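Clernau Voucher Codes: Frequently Asked Questions

Last updated: September

Codes and how they work

What is a voucher code?
A voucher code is a short string of letters and numbers entered at the checkout. It reduces the order total, removes the delivery charge or adds a free item. Each code is set up by the shop that issues it. Clernau lists codes but does not create them.

Where do I enter the code?
On most shop sites the box is on the basket page or the payment page. It may be labelled "promo code", "offer code" or "discount". On Moussa it is hidden behind a link under the order total, and the link must be opened before the box appears.

Are codes case sensitive?
Iltska codes are. Moussa and Ivira codes are not. Copy and paste the code where possible and check for a trailing space, which some checkouts read as part of the code.

Can I use more than one code on an order?
Iltska accepts one code per order. Moussa accepts one code plus one free delivery code. Ivira allows gift cards to be combined with a code, as a gift card is treated as payment and not as a discount.

Why was my code refused?
The usual causes are:
The code has expired.
The basket is below the minimum spend.
The basket contains only sale items.
The code is for new customers and the email address is already registered.
The code is for the app and was entered on the website.

If none of these applies, use the "Report code" link beside the listing. A code reported 3 times is taken down until it has been tested again.

Free items

Do I have to pay delivery on a free item?
It depends on the shop. Free items from Ivira can be collected from a store at no charge. If home delivery is chosen, the standard rate applies. The delivery charge is shown before payment is taken.

Does the free item have to be in the basket?
Yes, in nearly all cases. Add the item at full price first, then enter the code. The price of the item should change to zero. If it does not, remove the code, refresh the page and enter it again.

What happens if I return part of the order?
If the return takes the order below the minimum spend, the shop may deduct the value of the free item from the refund. Moussa does this automatically. Iltska asks for the free item to be sent back with the rest.

Personalised and homeware offers

Can codes be used on engraved or printed goods?
Sometimes. The discount is normally applied to the base price of the item, and the charge for engraving or printing is payable in full. Check the terms under each listing.

How long do personalised orders take?
Iltska quotes six working days from the time the design is approved. An order is not approved until the preview has been confirmed by email. Delivery time is extra.

Can a personalised order be cancelled?
Only before the design is approved. After that point the item cannot be resold and the shop is not obliged to accept a change of mind. Faulty goods are covered in the normal way.

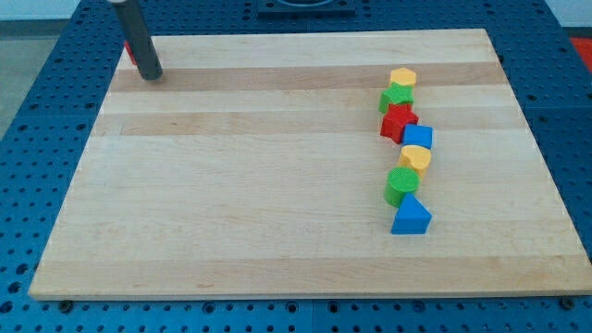

Wooden board with light and dark strips. See Kitchen & Dining for current codes.

Cashback and account

Is cashback paid on the full order value?
No. Cashback is worked out on the amount paid after any code, excluding VAT and delivery.

When is cashback paid?
Once the shop confirms the sale and the return period has ended. The account page shows each purchase as Tracked, Confirmed or Payable. The minimum withdrawal is £3.

My purchase has not been tracked. What should I do?
Wait 40 hours, then open a claim from the account page. You will need the order number, the order total and a copy of the confirmation email. Purchases made with an ad blocker switched on may not track, and claims for these are often declined by the shop.

How many shops are listed?
There are 137 at present. The full list is under Shops A to Z.

How do I stop the daily email?
Open Account, then Alerts, and untick "Daily round-up". Alerts for individual shops are switched off separately on the same page.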